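Four nights in Kandthorpe

I'd been meaning to get to Kandthorpe for years. It's one of those towns you drive past on the way to the coast, with a brown sign at the turnoff and a servo on the corner, and you tell yourself you'll stop next time. In June I finally had some leave to use up, so I booked four nights and went with my friend Zewditu Gidey, who did most of the driving because my back was playing up.

We arrived on the Friday, later than planned. The last stretch of road is sealed but narrow, and there were log trucks coming the other way. If you're towing a van I'd do it in daylight. The fuel at the corner closes at six, so fill up before you get there.

Where we stayed

We rented a self-contained place up the hill from the main street. The bed was good, the shower was hot, and there was a heater in each room. You could hear the creek at night. Check-in was by key safe and we never met the owner, but she answered messages quickly when we couldn't work out the hot water switch (it's in the laundry, behind the door).

Parking is on the street. It's steep, so turn your wheels in.

The main street

Kandthorpe has one main street and most of what you'll want is on it. There's a bakery, a chemist, a small supermarket, a pub at each end and a second-hand bookshop that opens when it feels like it. I went past three times before I found it open. I bought a paperback about river boats and a street map of a city I've never been to.

The bakery does a curried vegetable pie that we had on two separate days. The coffee is better at the place across the road, Pledetti, which has a few tables out the front under an awning. It gets busy by ten. They'll do a toasted sandwich to take away if you're heading out to the track, and it travels well enough if you leave the bag open.

We had dinner out once, at the bottom pub. Schnitzel for her, fish for me. The fish was fine. The rest of the time we cooked, as eating out every night adds up and neither of us likes getting back in the car after dark in the cold.
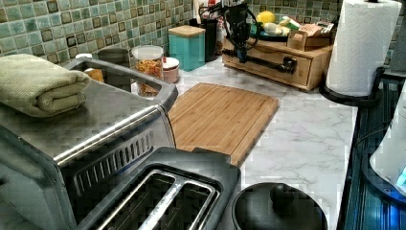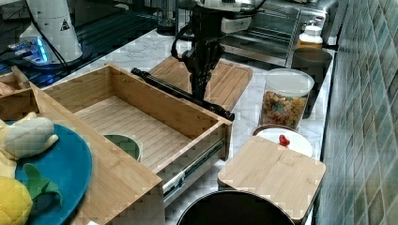
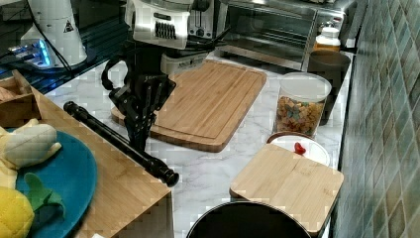
The Shiferaw walk

The main reason people come here is the Shiferaw walk, and I'd say it's worth the trip on its own. It's a loop of 13 kilometres that starts behind the showground, follows the creek for the first part, then climbs to the lookout and comes back down through the old orchard country. The sign at the trailhead says five hours. We took closer to six, with a long lunch.

The creek section is flat and muddy. I wore runners and regretted it by the second crossing. Zewditu wore proper boots and didn't say anything about it, which I appreciated. There are stepping stones at most of the crossings, but one set was under water and we had to go upstream a bit to find a spot to get over.

After that it climbs. The survey marker at the lookout says 661 metres, and you feel most of them. There are some steps cut into the hill near the top and a chain to hold on one corner. I don't like heights and I was all right with it. The view goes out over the valley and on a clear day you're supposed to see the ocean. We saw a lot of cloud, then a gap in the cloud for a minute or two, then more cloud.

Coming down is harder on the knees than going up. The path through the orchards crosses private land, so stick to the markers and shut the gates behind you. No dogs on any part of the walk. There's no water along the way either, apart from the creek, and I wouldn't drink that with cattle upstream. There is one toilet, at the showground end.

Phone reception was patchy all the way round. Download the map before you leave town.

The museum at Javmont

It rained on our third day, so we drove over to Javmont, the next town along. It has a small local museum in the old courthouse. Entry is by gold coin. Most of it is farm tools and school photographs, and there's a good room about the flood, with the water line painted on the wall above your head.

We were shown around by Shaimaa Bouzid, who was on the desk that day and grew up two streets away. She told us the photograph collection has 3000 prints in it and that they can only put a few out at a time, so the walls change every couple of months. Ask to see the drawers. She pulled out a set from a picnic race day that was better than anything on display, with hats like you wouldn't believe.

Javmont also has a decent op shop and a very ordinary sandwich bar. I'd take lunch.

What I'd do differently

I'd go for five nights instead of four. The walk wiped us out for the day after, and with the rain on top of that we ran out of time for the lake. I'd also bring proper boots, a second pair of socks for the creek, and some cash, as the bookshop doesn't take cards and neither does the honesty stall on the Javmont road. The stall had mandarins and jars of marmalade. We bought two jars of marmalade with the last of Zewditu's coins.

If you're travelling in winter, allow for early dark. The valley loses the sun well before the clock says it should, and the temperature goes with it. Bring a beanie.

I had 1661 kilometres on the trip meter when I pulled into my own driveway — that includes the drive to pick up Zewditu and drop her home again, and one wrong turn near the dam. The car needs a wash and so do the mats. I'm hoping to go back in spring for the lake, and if I do I'll write that up separately.

Last updated: June

Contact | Copyright, all words by the author | Back to top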